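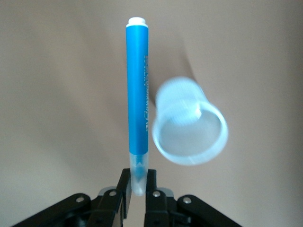
## Workum 402 마커, 블루

Workum 402는 필기와 표시 작업에 쓰는 가는 원통형 마커이다. 전체 46색 가운데 이 페이지는 블루를 다룬다. 배럴은 하늘색에 가까운 청색 무광이며, 흰색 인쇄 문자가 길이 방향으로 들어간다. 한쪽 끝은 단이 진 흰색이고, 반대쪽 끝은 반투명 유백색으로 둥글게 마감된다.

### 사양

| 항목 | 내용 |
|---|---|
| 품번 | 402 |
| 색상 | 블루 |
| 잉크 | 수성 염료 |
| 중량 | 13 g |
| 포장 단위 | 200자루(단색) |
| 공급 | Sterkillow |

### 사용 용도

종이, 판지, 무코팅 라벨에 적합하다. 유리, 금속, 코팅 필름에는 잉크가 정착하지 않으므로 유성 제품인 Prillance를 선택한다. 얇은 용지에서는 뒷면 비침이 생길 수 있다. 잉크는 내수성이 없으며, 옥외 표시나 장기 보존 문서에는 권장하지 않는다.

### 보관 및 취급

- 사용 후 캡을 끝까지 눌러 닫는다.
- 직사광선을 피해 실온에서 눕혀 보관한다.
- 필기선이 흐려지면 캡을 닫고 팁이 아래로 가도록 세워 둔다.
- 잉크 보충은 지원하지 않는다.
- 의류에 묻은 잉크는 마르기 전에 찬물로 헹군다. 섬유에 따라 자국이 남을 수 있다.

### 주문

단색 상자는 품번과 색상명을 함께 기재한다. 혼합 색상은 Boutros 정리함 세트로만 출고되며, 세트 내 색상 교체는 불가하다. 색상 간 명도 차이는 인쇄 색상표로 확인한다. 색상표는 첫 주문 시 동봉되고, 추가분은 별도로 요청한다. 개봉한 상자는 반품 대상에서 제외된다. 대량 견적 담당은 Clive Tindall이며, 9월 출고분부터 상자 라벨에 색상명이 한글로 병기된다.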